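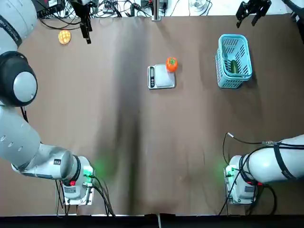

How to label the cables on a work table

By Halfdan Brøndum
Updated 17 June 2021

In the workroom at Trarkitach we have many tables and each of them has its own bundle of cables going down behind. Most of the cables are black and most of them look the same. I wrote this guide first as a note for new colleagues, and later I was asked to put it on the page so that others can use it also.

The method is slow the first time. Please reserve an afternoon for it and do one table at a time.

What you need

A label printer with tape for cables (the flexible type, not the stiff office type)
A permanent pen with a fine tip
Hook-and-loop straps
A small flashlight
A notebook, or a sheet of paper and a clipboard
A dry cloth and a little rubbing alcohol

We use Holst tape in white, 25 mm wide. The narrow tape is cheaper, but the letters become so small that you must lie on the floor to read them.

Step 1. Make the list before you touch anything

Write down every device on the table and every socket in the power strip below it. Leave an empty column for the label code. Do not pull out any plug at this stage, even when you are sure that it belongs to nothing. I was sure once, and it was the network switch for the neighbor room.

Step 2. Switch off what can be switched off

Ask the people who use the table if something is running. Save the open work, shut down the computers in the normal way and wait until the fans are quiet. If a device must stay on, mark it in the list with a star and label its cables where they lie.

Step 3. Choose a code and keep to it

Our code has the table letter, then the device, then a number. A cable for the monitor on table C is C-MON-1, and the next one is C-MON-2. When we started, we tried to write the full name of the device, for example "left monitor by window." Then the monitor was moved to the right side and the label was wrong for two years.

Do not use the name of a person in the code. People change tables more often than the cables do.

Step 4. Clean the place for the label

Put a little alcohol on the cloth, never directly on the cable, and wipe the part where the label will sit. Let it dry. An old cable can feel sticky also after cleaning. In this case use a tag that hangs on a strap, the tape will only slide.

Step 5. Put a label on both ends

Place the label a hand's width from the plug. Wrap it around the cable and press the two sides together like a small flag. The flag should point away from the wall, so that it can be read from the front of the table.

Print both labels for one cable at the same time and attach them directly one after the other. If you print 21 pairs first and sort them later, you will mix them – I have done this and had to begin again.

For power supplies with a box in the middle of the cable, write the code on the box too. These are the parts that get lost in drawers.

Step 6. Bundle loosely

Put the cables that go the same way together with a strap. You should be able to move a single cable inside the strap with two fingers. Avoid plastic zip ties, they are pulled too hard very easily and must be cut each time you change something.

Leave some slack at any device which is moved or turned during the work. Keep power cables and network cables in separate bundles if the room allows it.

Step 7. Copy the list

Write the list clean and hang one copy under the table in a plastic sleeve. We keep the second copy in a ring binder by the door. A spreadsheet is fine as well, but it does not help you much when the computer is the thing you are repairing.

How to maintain it

Every September we go through all tables with the binder and replace the labels that have become gray or loose. With 100 labels it takes us one morning. Between these times there is only one rule: who adds a cable also adds the two labels and the line in the list.

Cables that have no label after the September round go into a box for six months. When they have not been missed, we take them to recycling.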